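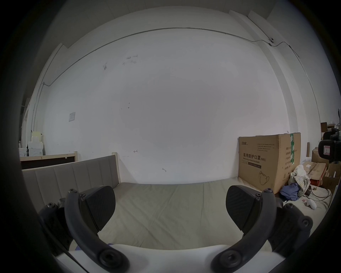 One of the beds at Jirkbridge, with a pile of cloth on it

Bed-making and linen assistants, Jirkbridge

Ultier is looking for two assistants to join the housekeeping team at Jirkbridge, our furnished lodging house in Flandport. The work is making up beds, sorting linen and getting bedrooms ready between one guest and the next.

Hours and pay
The posts are part-time, 30 hours a week, on a fixed contract of 9 months. Shifts start in the morning and finish by mid-afternoon. Weekend work is shared out by rota and you will see the rota a fortnight ahead. Pay is by the hour and is reviewed once a year. Holiday is worked out in proportion to your hours. The current rate is given in the information sheet, which we send to anyone who asks for it.

What you will do
You will strip beds, bag the used linen and take it down to the laundry room. Clean sheets, covers and blankets come back in mixed loads, so a good part of the morning goes on sorting them by size and checking for stains, tears and missing buttons. Anything that needs mending goes in a separate bag with a note of the room it came from.

You will make up single and double beds to the house pattern. Mattresses are turned on a schedule, always by two people. Bed frames and headboards are wiped or brushed down at each changeover – upholstered ones need a soft brush and a dry cloth, and we do not use spray on them.

Spare bedding is kept in boxes. We reuse cardboard boxes from deliveries, so please go by the label we put on and ignore whatever is printed on the side. Keeping those labels up to date is part of the job.

There is some lifting and a lot of bending. The linen store is on the second floor and there is no lift to it.

Who we are looking for
You do not need to have worked in a hotel or a laundry before. We would like people who can work steadily on their own, leave a room tidy and write a clear note when something is broken or missing. You should be able to read a rota and fill in a short checklist in English. Training takes place in your first week and is paid at the full rate.

Tunics and gloves are provided. Please bring your own flat, closed shoes.

How to apply
Send a short letter saying why you would like the job and which days you could not work, with the name of one person who can give you a reference. A CV is welcome but not required. Mark your letter with the reference 661 and post it or hand it in to the Ultier office, Hrynyshyn House, Flandport.

Applications must reach us by 2020-06-18. Interviews will be held at Jirkbridge before the end of June and will include a short practical task – making up one bed and folding a set of sheets.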